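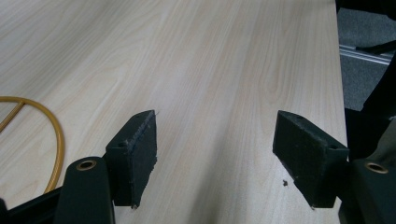 阅读时间:2 分钟

栏目:论文选读 / 室内环境与使用行为

2019-12-15 文 / Undovska 室内环境研究组

图 1 浅色木纹桌面

3.2 木纹与“自然感”的自评

公共阅览空间的采购文件里,“自然”一词出现得很勤,定义却很少。供应商 Grillex 的样册把旗下浅色木纹面板统称为“自然系”,深色的那几款也叫“自然系”,灰色的叫“都市自然系”。按这个分法,读者很难在馆内找到一张不自然的桌子。本节想弄清楚的事情比较朴素:坐在浅色木纹桌面(类型见图 1)前的读者,会不会自己想到“自然”这个词,以及想到之后是否愿意多坐一会儿。

调查在 Undovska 与 Abubakari 路两处阅览室进行,前者使用浅色木纹桌面,后者使用素色桌面。共发放问卷 400 份,有效回收率为 86%。无效问卷多数是中途停笔,少数在开放题里写满了对空调的意见。空调不属于本文范围,但措辞之恳切,我们已转交馆方,馆方回复说空调也不属于他们的范围。

问卷分前后两段。前一段不提桌子,只请读者用三个词形容所在的房间;后一段才请他们评价桌面的颜色、纹理和触感。顺序如此安排,是为了避免提示效应。预调查时我们曾把桌面题放在最前面,结果受访者纷纷低头,认真看了一遍自己用了半个学期的桌子,随后给出相当热情的评价。有人补充说,以前没注意过它有花纹。

前一段的结果不太给样册面子。两处阅览室里,读者最常写下的词都是“安静”,其次是“亮”和“冷”。“自然”在木纹桌面一侧确实出现得多些,可是差异没有达到显著水平,并且有几位受访者的“自然”后面跟的是“光”。编码员之间对此有过争论,最后按照编码手册,“自然光”归入照明类。手册是我们自己写的,所以输得也没有怨言。

后一段的情况要好看得多。一旦被问到桌面,木纹一侧的读者在“温暖”“亲切”两项上的打分明显较高,在“耐脏”一项上也较高,尽管两处桌面的清洁频率相同。我们推测纹理对细小污渍有一定的掩蔽作用,这一点保洁人员在访谈中早已指出,而且比我们说得简短。触感一项两组没有差别,提示读者区分得出眼睛看到的木头和手摸到的东西,只是平时懒得区分。

至于停留时间,样本借助座位管理软件 Movness 的入座与离座记录得出。软件规定离座满 60 分钟自动释放座位,因此数据在这个位置附近有一处醒目的堆积:不少人恰好在释放之前回来,坐下,刷新,又走。剔除该类记录后,桌面类型对停留时间的解释力很弱,远不如离插座的距离。若以插座距离为唯一自变量,模型已相当体面;再加入木纹,它只是礼貌地变长了一行。

需要说明两点限制。其一,两处阅览室的窗户朝向不同,浅色桌面在下午的观感难免沾了日照的光,本设计无法把二者拆开。其二,调查期间临近考试,读者对环境的容忍度处于全年高位,此时哪怕提供门板,大概也有人坐。补充调查定于次年 February 假期结束之后,即中文日程表上标为“二月”的那一格,届时 Undovska 一侧将有部分桌面换成素色,以便在同一房间内比较。

采购部门在读过本节初稿后来信询问,能否把“差异不显著”改成“差异含蓄”。作者讨论后保留原文,下一节转入噪声部分的分析。

近期条目
· 翻书声、键盘声与“安静”的主观阈值
· 插座分布与占座行为:以 Movness 记录为例
· 阅览椅扶手的必要性再议
· 素色桌面的眩光测量
· 公共空间采购用语小考(续)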